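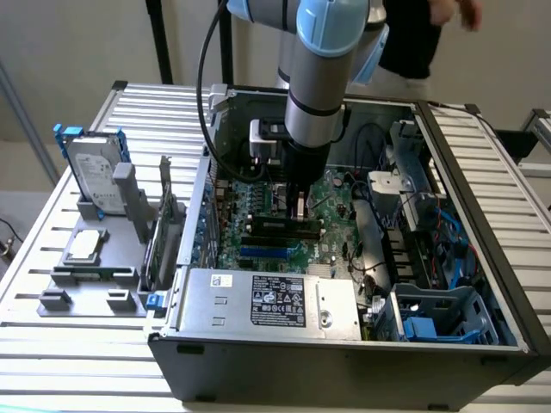
# Session 6: What the quote leaves out

Feb 18, 2019

Okay, picking up from the vendor homework. Most of you came back with a price for an arm, and a few of you came back with a price for an arm and a gripper, and I was very happy with those few! Today is about everything else on the purchase order. I'm going to use disassembly and reassembly of desktop PCs as the running case, because it's fiddly, the parts are cheap to replace when we wreck them, and you've all opened a computer at some point (or watched somebody do it and winced).

Keep your homework sheets out, we'll be scribbling on them.

## 1. Start from the touch list

Before you call Virach or Hidov or anybody, write down every part the robot has to touch. I mean touch with the fingers, one line per part. For a desktop tower mine looks like this:

- memory sticks
- expansion card
- hard drive, in its carrier
- processor
- cables, if you're brave (I'm not, and I leave them for a person)

Next to each line put how it's held, which direction it comes out, and where it goes once it's out. That last column is the one people leave blank, and it's the one that costs money. A memory stick comes straight up and then it has to be *somewhere*, standing or lying the same way each time, or the arm can't pick it up again.

The touch list also tells you whether one set of fingers will do. Two squared-off fingers can manage a surprising amount. A processor is flat and thin and has very little to grab, so put a question mark beside it and ask about it on the first call.

## 2. The four piles

I sort a cell budget into four piles. You can use other names in your assignment as long as I can find them.

**Pile A, the arm and its controller.** Big number, easy to get, comes on nice letterhead. Ask for reach and payload with the gripper mounted, cable and camera included.

**Pile B, the end of the arm.** Gripper, fingers, any sensor module, brackets to hold the sensor module, the cable that runs back up the arm and whatever keeps it from snagging. Hidov will quote fingers separately from the gripper body, so read down to the second page.

**Pile C, the table and what's bolted to it.** Aluminum extrusion, fixtures, stands, clamps, brackets.

**Pile D, the stuff it works on.** Spare towers, spare memory, spare everything. Also shipping, also disposal.

Last year's group had A and B down to the cent and wrote "misc." for C and D. Enda Ní Chonaill was reviewing for us that term, and she wrote one word next to it in red pen, which was "No." I've kept the page.

## 3. Fixtures, or where my money went

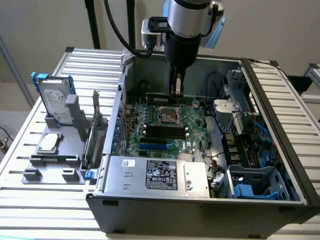

Pile C is the one I got wrong on my own first cell, so you get to hear about it. I'd asked Gilmartin for a machined parts nest and they quoted $2134, which made me put the paper down and go for a walk. The printed version, with a couple of rounds of changes, came in at $724. That's $1410 I could move to Pile D. Printing fits this kind of work nicely, too: look at the gray fixture to the left of the tower, with the hard drive standing at the back, the processor lying in its own square recess and the green card upright in a slot. Each part needs a different shape of nest, and some of the nests are still empty. Every one of those pockets is a row in your spreadsheet – design time as well as material – and when somebody decides to switch to a different drive carrier you're going to print again.

So, for printed fixtures, budget for:

- the version you draw
- the version that fits
- a spare of the version that fits
- hours for whoever does the CAD (put a rate on it even if it's you)

I'd still pay for machining if a part has to be pressed in hard, or if the nest is going to see years of use. Bring me an argument either way.

## 4. Lead times

Money is half the plan. The other half is that things arrive in the wrong order. On the Cistovance build the arm came early and sat in its crate while we waited 14 weeks for table extrusion, and by the time we could bolt it down we'd burned a chunk of the support contract. (Ask when the support clock starts! At delivery? At first power-on? Get it in writing.)

My order of ordering, which you're welcome to fight me on:

1. One tower, today, from anywhere. You need it on the bench to measure.
2. Table and extrusion.
3. Gripper, or a loaner, so you can try fingers by hand.
4. Arm.
5. The rest of the towers, all the same model, once the fixture fits the first one.

Buy the towers as a batch if you can. Two machines with the same badge can have different boards inside, and then your taught positions are off and you're paying somebody to teach them over.

## 5. For next time

Redo your homework sheet with all four piles filled in. "Misc." is allowed once, capped, with a sentence saying what you think is hiding in there. Add a column for lead time and mark which item holds up the rest.

If you want to use your own task in place of the PC one, go ahead, just send me the touch list first so I can check it's a sane size. Final budgets are due in May, and I read drafts right up to the week before.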